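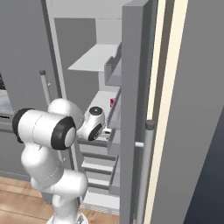

Pre-match ground check, Wirstead home end, October

Completed by Halyna Kushnir, with comments as I went along (sorry, I do go on a bit).

1. Goalposts and nets - OK. Both goals are anchored firmly and the nets are pegged all the way round. One peg by the left post was sitting proud, so I pushed it back in.

2. Playing surface - OK with a note. The goalmouth nearest the clubhouse is lovely after all that reseeding, but there is a soft patch 11 yards out toward the corner flag. Please walk it again before the warm-up, and tell the referee if it gives underfoot.

3. Perimeter rail - NEEDS WORK. Two bolts are loose behind the visitors' bench. I have taped off that stretch, and I'd be so grateful if people would leave the tape alone this time!

4. Standing terrace - OK. Swept, steps dry, handrail solid. We expect some 300 for the Jultolport game, well within what the terrace can take.

5. First aid room - OK. Stretcher and blankets are in place, and the ice packs are in date. The door sticks a little - lift as you pull.

6. Floodlights - 16 lamps checked, all lit. Switch on early, as they take their time warming up.

7. Exit gates - OK. Unlocked and staffed from kickoff, please.

Recheck item 3 before gates open.

Recent items
Bikwood away: travel and parking
Under-11s training moves indoors
Season ticket renewals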